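Course Project Report: Site Visit to the Worico Demonstration Lab, Traltdale
Author: Tímea Dobos
Submitted: 2022-03-19

1. Purpose

The visit was part of the manipulation unit and counts for the field component of the course. Each student was asked to choose one demonstration, record how it was set up, and compare what was shown with the material from the lectures. I chose the tabletop grasping station. The other stations (pallet wrapping, a mobile base, and a sorting line built by Hájek) are covered in the reports by the rest of the group and are mentioned here only where they affected the schedule.

2. Background

Worico runs the lab as a showroom and test area for small manufacturers. Our host was Raili Koivisto, who looks after the grasping and packaging cells. The open day had four sessions. We attended the second, which gave us 25 minutes at the grasping station before the next group came in.

Before the visit I read the handout for the station. It states that the arm is limited to a reach of 700 mm during public sessions and that the speed is set to 100 mm/s near the table. Koivisto confirmed both values and said that the limits are set in the controller and cannot be changed from the operator screen.

3. Setup

The station consists of one arm, a gripper, a camera mounted at the wrist, and a white table with a plain gray wall behind it. The camera moves with the hand, so the calibration between camera and gripper has to be checked whenever the bracket is removed. At Worico this is done with a printed target. The last check before our visit had been made in November, after a bracket was replaced.

The control software is a package called Skallitz. It handles the grasp planner, the log files, and the operator screen. We were shown the screen but did not use it ourselves. A session log can be exported as a text file with one line per attempt. Koivisto gave us a copy of an older log containing 373 attempts, which I used for Section 5.

4. Demonstration

The task was to approach a bottle standing on the table, close the gripper on it, lift it, and set it down again. The sequence has five stages: detect, plan, approach, close, lift. The operator can pause between any two stages, and this was done several times so that we could look at the position of the fingers. 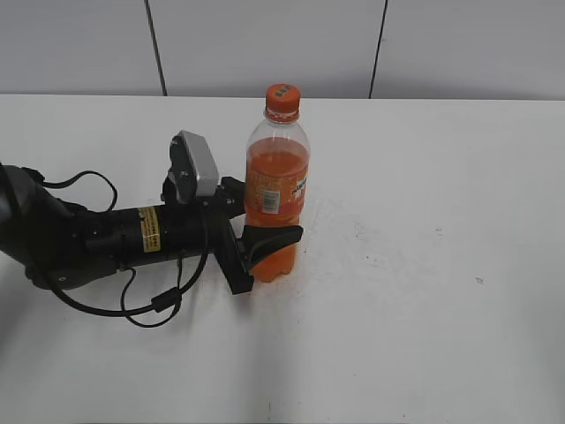 Clear containers are a known problem for depth cameras. Light passes through the wall of the container or is bent by it, and the depth image then has holes or false points. The lecture notes recommend two remedies: use the color image to find the outline, or aim for a part of the object that is opaque. Skallitz does the first by default. According to Koivisto, a label or a cap helps the detector a great deal, and unlabeled containers need a separate model that was not loaded on the open day.

The approach is made low and from the side. A member of our group asked why the arm does not come from above, as it does in most of the videos shown in class. The answer was that a top grasp on a bottle holds only the cap or the neck, and the body can swing during the move. A side grasp needs more free space on the table but keeps the load closer to the fingers.

Closing force is set by object class. For soft plastic bottles the planner uses a low value and stops when the motor current passes a threshold. I asked whether a full and an empty bottle get the same setting. They do, and this is listed as an open issue in the station notes.

5. Log Review

I sorted the 373 attempts in the log by the stage at which they ended. Most of the failed attempts ended in the detect stage, before the arm had moved. Failures in the close stage were the next largest group. Very few attempts ended during the lift.

The log does not record the type of object, so I could not separate clear containers from boxes and cans. It also does not say whether a pause was made by the operator or by the software. Both fields would be needed for a proper comparison.

6. Problems and Limits

The session was short, and the noise from the sorting line made it hard to hear some answers. My notes on the force threshold are incomplete for this reason. I wrote to Koivisto after the visit to ask for the value, and it will be added to the appendix if it arrives before grading.

Cable routing was not covered in the handout. On a wrist with a camera and a gripper, the cables need enough slack for the last joint to turn, and that slack can catch on tall objects. I would include this point in the checklist for our own bench arm, where we have so far tied the cables tightly to the forearm.

7. Follow-up Work

For the second half of the project I plan to repeat the side approach on the bench arm with three containers: one clear, one with a label, and one fully opaque. The speed will be kept at 100 mm/s to match the station. The log format will follow the Skallitz export, with two added columns for object type and source of pause.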